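Sarnolside Residents' Forum > Roads, Crime and Safety > Car clipped on Blackburn Road, driver didn't stop

hedvig_i
Posting this in case anyone has footage. My car was hit while parked on Blackburn Road, on the side nearest the bus shelter, sometime overnight into Sun 30 April. Offside mirror gone, long scrape down both doors, back wheel pushed into the kerb. No note. There were bits of dark blue plastic in the gutter which aren't mine. I have reported it online and been given a reference. If you live between the shelter and the turning for Prodcombe Lane and have a doorbell camera, please could you check it.
Hedvig Isaksson

kerbside_phil
Sorry to hear that. Did you keep the plastic? Some pieces have a part number moulded on the inside and a garage can tell you the make from it.

hedvig_i
Yes, I have 3 pieces in a freezer bag. One has part of a number on it but it's snapped through the middle.

OdaM
We're at 119. Our camera points at the step and catches a strip of the road. I'll look tonight when I'm home from work.

millrace
You'll be lucky to get anything from the police on this. Mine was hit in September and I had a letter within the week saying no further lines of enquiry. They never asked for footage.

Itziar V
That wasn't my experience. I gave them a registration and they did write to the keeper, and his insurer paid. Without a plate there isn't much they can write to.

millrace
You had a plate. Most people don't. That's my point.

Itziar V
And mine is that it's worth asking the neighbours before giving up.

OdaM
Right, I've been through it. A van goes past towards the roundabout at 2 in the morning with one headlight out. You can hear a bang before it comes into view. You can't read the plate. I've saved the clip and will message you. Save yours quickly if you have one, our camera wipes itself after 8 days.

hedvig_i
Thank you so much. Please keep the original as well, they told me they might want it straight off the device.

tallow
One headlight out doesn't mean it was the van. Could have been out for weeks. I'd be careful about putting descriptions up here, last time somebody got a knock on the door over nothing.

OdaM
I said what's on the clip and I haven't named anyone. I've not given the colour either.

kerbside_phil
Tallow has a point, though a bang followed by a van with one light is a decent start. Hedvig, which way was your car facing? If the offside mirror went and it was parked facing the roundabout, that fits something going the same way.

hedvig_i
Facing the roundabout, yes.

Mayuree S
I rent out the annexe behind the bus shelter. My guests that night heard it too and looked out, but only saw tail lights. They've gone home now but said they're happy to give a statement by phone. I've got their number and will pass it to the police if Hedvig sends me the reference. I won't post it here.

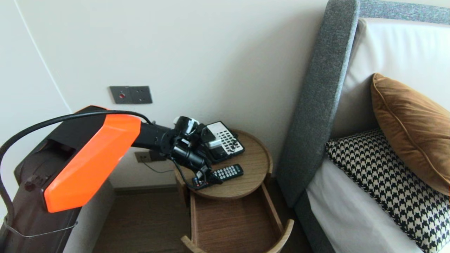
What to do if your parked car is hit (pinned post, moved here by moderator)

1. Take photos before you move the car. Get the damage close up, then the whole car with the kerb and a house or lamp post in view.
2. Pick up any broken parts and keep them dry in a bag.
3. Report it to the police and write down the reference.
4. Tell your insurer, even if you don't plan to claim. Most policies ask you to.
5. Knock on doors the same day if you can.
6. Do not post number plates, names or addresses of anyone you suspect. Threads that do this will be locked.

Oda Fagerlund, moderator

millrace
Number 4 is how you end up paying more at renewal for something you didn't do.

Oda Fagerlund (moderator)
It may well affect your renewal, but not telling them can cause you bigger trouble later. Read your policy and ring them if you're unsure.

tallow
Agree with millrace for once. I paid for a mirror myself and said nothing. Never had a problem.

Itziar V
A mirror is one thing. Hedvig has two doors and possibly a bent wheel.

hedvig_i
Update. I've rung the insurer and it's booked in at Vollura on the trading estate. The man there looked at the plastic and thinks it's from a wheel arch trim, and he's going to try to match it. Statement number passed on, thanks Mayuree. Still after footage from the Prodcombe Lane end, especially anyone opposite the chip shop.

kerbside_phil
The chip shop has a camera over the side door. Ask for the owner, he's in from four.

hedvig_i
Will go down tomorrow.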